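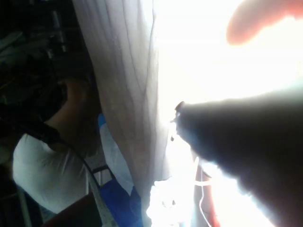

Work at the Hovcombe site in this period covered the curtain and sheer handling tasks, the second of the three task groups in the Lekora work plan. Thin fabric remains the hardest material in the program. A translucent white curtain against a bright window gives the wrist camera very little to work with: the edge nearest the glass glows nearly white, the folds show only as faint gray lines, and the fingertip is the one dark, sharp thing near the contact point. Edge detection on backlit sheers is therefore reported separately from the other fabrics.

Progress against plan

The arm completed 579 logged handling attempts by the end of June, against a target of 512. Of these, 69 were stopped by the operator before the gripper closed. Most of the stops were in the brightest part of the afternoon, between 2 and 4 p.m. Exposure settings were changed twice. The second setting has been kept for all window work, and the first has been withdrawn from the Kesley controller.

Effect on staff

Fitters at Hovcombe used to hang, straighten and take down every sample panel by hand, much of it with the arms above shoulder height. The overhead part of the job has been cut for standard panels. Heavy lined curtains are still done by hand and will stay that way under this grant.

Two fitters have moved to operator duty for half of each shift. Both report less shoulder strain and more eye strain, the latter from watching the camera feed next to a lit window. Operator turns are now limited to 40 minutes. Pay grades have not been changed, and staff have asked for a written decision on this before the next period. The request has been passed to Frota as employer.

Cable routing and walkways are still open items. The floor plan approved in the first period left too little room between the window bay and the storage side, and a revised plan is attached as Annex B.

Next period

The target is 600 further attempts, with dark and patterned fabrics added. A blind will be tested on the window side to reduce glare. Operator training will be extended to the remaining fitters, in paid hours. The equipment budget is unchanged. One spare set of gripper fingers is on order and will be charged to the maintenance line.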